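4. Do pretend kitchens teach children about food waste?

The claim that play kitchens make children less wasteful eaters has been repeated so often that few authors still cite a source for it. We traced it as far as we could. Most of the papers we read point to the Nundar survey, in which parents of 1,885 preschool children were asked whether their child "played at cooking" and whether the child "usually finished meals." Both answers came from the same parent, on the same form, a few lines apart. A parent who is pleased with a child is likely to say yes to both.

4.1 What the toys offer

Toy food sets differ more than the literature admits. Some are made up of whole items only, while others include food that has been cut or peeled, as with the orange half and the peeled banana in Figure 4.
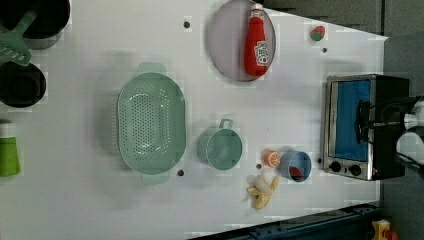 Goel's argument depends on this difference. Devendra Goel holds that a child who handles a toy peel will ask where the peel goes, and that the question leads to talk about scraps and bins. It may. His notes record the questions children asked but leave out what the adults said back, and the adult's reply is where any lesson would have to come from. We also could not find a comparison group that played with whole fruit. Without one, the peel could be doing nothing at all.

The Wastetti program went further and sent play sets to 2,000 families, with a leaflet on storing leftovers. Its authors credit the toys for the drop in reported waste. The leaflet went to every family that got a set, so the two cannot be pulled apart, and food waste was measured by asking parents to recall the past month. People are poor at remembering what they threw out. They are worse at it once a leaflet has told them they should be throwing out less.

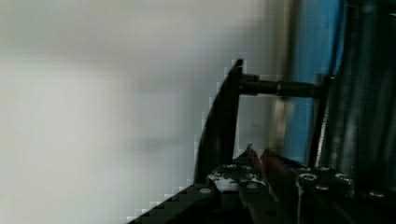 4.2 The Rainer and Flarden studies

Two later studies tried to do better. Rainer weighed kitchen scraps at home, a real improvement, but stopped in August, when many of the families were eating away from home. Flarden kept going through the school year and found no difference between homes with play kitchens and homes without. 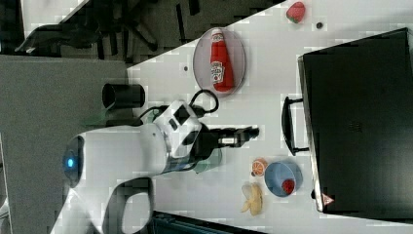
Supporters of the idea have answered that Flarden's sample of 1,000 homes was too mixed in age to show an effect. We find this hard to accept. The same supporters raised no such worry over the Nundar survey, where the spread of ages was wider and the outcome was a single yes or no. If an effect is strong enough to build a program on, it should leave some trace in weighed scraps. Until it does, we would treat play kitchens as toys, and judge waste programs on what ends up in the bin.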